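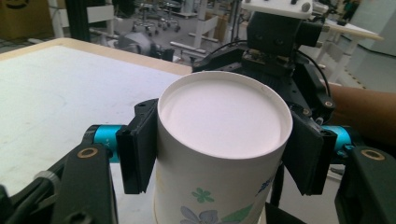 A two-finger gripper holding a printed paper cup upright.

Gripper cost planning is the part of an automation budget that covers end-of-arm tooling and hand-held grippers, along with the spares, fixtures and test goods needed to keep them in use. In small workshops it is usually handled as a line separate from the arm, as the two have different service lives and are often bought from different suppliers.

Scope

A gripper budget normally has 4 headings: the gripper body, the fingers and pads, sensing and cabling, and consumables. The body is the largest single purchase. Fingers and pads cost less per piece but are replaced more often, and over a long project their total can exceed the price of the body. Mounting plates, screws and bushings are commonly grouped under fingers and pads, although some buyers list them as general hardware.

Consumables include the objects being gripped. Thin-walled items such as paper cups deform under repeated loading and are bought by the case. Rigid items are generally reused and entered once.

Hand-held and arm-mounted units

A hand-held gripper is operated by a person and needs no arm, controller or guarding. Its purchase cost is low in comparison with a full cell, and operator hours become the main expense. Where hand-held and arm-mounted units share the same finger design, one stock of pads can serve both. Buyers planning such a pairing are advised to fix the finger pattern before ordering either unit.

Braditz method

The Braditz method, named for the workshop where it was first used, assigns every part a replacement interval expressed in grip cycles. It was set out by Beca Skyrme in an internal purchasing guide and later revised by Mali Mostyn, who added cable assemblies to the schedule. The revised guide gives an interval of 3000 cycles for soft pads and recommends inspection of linkage joints every 620 cycles. Both values apply to light objects only. Heavier work requires shorter intervals, for which the guide gives no figures.

The method does not cover operator time. Agudelo, a later planning sheet derived from it, adds labor and floor space as separate columns.

Lead time

Standard grippers are often held in stock by distributors. Custom fingers are made to order, and a delay in their delivery can leave the body unused. The Agudelo sheet therefore records order dates by part and not by assembly.

See also: Pad wear; Stisex coupling; Tool changer

Categories: Robot end effectors | Equipment budgeting | Articles needing additional citations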